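Handout 4: Budgeting for a tabletop robot cell

Notes for the planning unit. Read these before you fill in the cost sheet. The sheet is due at the start of the next session, and late ones lose a grade.

## What goes in the budget

Most first drafts list the arm, the gripper and a computer, then stop. On the Nitdale project the arm came to a little over half of the final spending. The rest went to things that were missing from the first draft: mounts, cables, spare gripper fingers, lighting, a proper table, shipping and the hours needed to set it all up.

Use these lines on your sheet:

- Arm and controller
- Gripper, plus one full set of spare fingers
- Cameras and fixed mounts
- Table and floor anchoring
- Cable, power and network
- Objects and bins
- Setup labor
- Repairs, year one

Put a number on every line. If you don't have a quote, write "est." next to it and say where the estimate came from.

## Objects and bins

Students tend to leave this line at zero. Nitdale bought 172 objects in its first year, nearly all from ordinary stores: kitchen tools, soft toys, small containers. Each one was cheap. Together they cost more than the second camera.
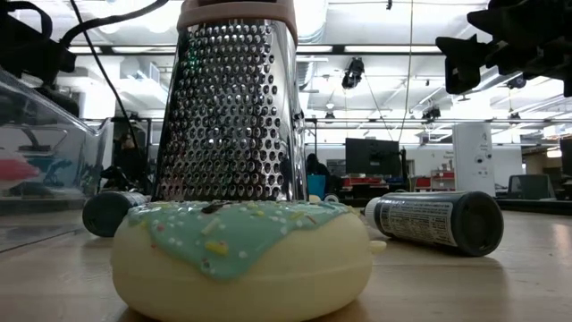 Objects wear out, so plan to buy again. Soft items get dirty and lose their shape. Labels peel. Lids and caps go missing. Set aside money to replace around 5 percent of the set each month, and buy duplicates of anything you need to keep the same across tests, as stores change their stock without warning. Nitdale had to repeat a set of runs in August when one item was no longer sold.

Clear bins cost about the same as solid ones. Check with whoever runs your cameras before ordering, as reflections can be a problem.

## Lease or buy

Compare both over three years. Ballness leases with service included. Prurenier sells outright and charges for each visit. Hao does either, but its lease doesn't cover the gripper. Read the service terms first and the monthly price second.

## For your cost sheet

1. Fill in all eight lines.
2. Mark which items have the longest delivery time.
3. Show the total for a lease and for a purchase.
4. Cut the total by a tenth and note what you gave up.

Bring a printed copy. We'll go over item 4 in groups.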